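Datasets > Television > Episode guides > flona-episodes

# Flona Episode Records

Shares 33 | Comments 2

Episode-level records for *Flona*, a reality series in which a crew repairs and refits small family shops in the town of Bandilport. Each row is one broadcast episode. The set was compiled by Azadeh Heydari and Gilberto Apaza from printed listings and from the closing credits.

Last updated Jul 14, 2022

## Contents

- `episodes.csv`: 131 rows, one per episode
- `crew.csv`: credited crew by episode
- `shops.csv`: type of shop, street, and season

## Fields in episodes.csv

- `ep_id`: running number, in broadcast order
- `title`: title as shown on screen
- `host`: credited host
- `shop_id`: key to `shops.csv`
- `days`: length of the job as stated by the narrator
- `repeat`: 1 if a later broadcast was recut, otherwise 0

Blank means the value was not found. Zero is a real value. Please don't fill blanks with zero when you merge the files.

## Known problems

Two episodes share the title "The Bakery on the Corner." They are separate episodes and have separate IDs. Join on `ep_id`, never on `title`.

The narrator gives the length of the job in days for most episodes, but in the first season it is sometimes given as "a week." We entered 7 for those.
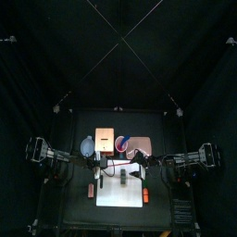

Crew names are spelled as they appear in the credits, so one person can show up under more than one spelling. Gilberto merged the clear cases by hand and left the doubtful ones alone. The holiday specials were made by a different company, Thepsuriya, and list only the host and the director.

## Not included

No video, stills, or transcripts. Viewing figures are also left out, as the published ones don't agree with each other.

## Corrections

Send the `ep_id`, the field, and where you saw the correct value. Corrections without a source will wait until one of us can check the credits.

Related items

- Flastel: Contestant List by Season
- Bandilport Local TV Listings
- 1,000 Game Show Title Cards, Text Only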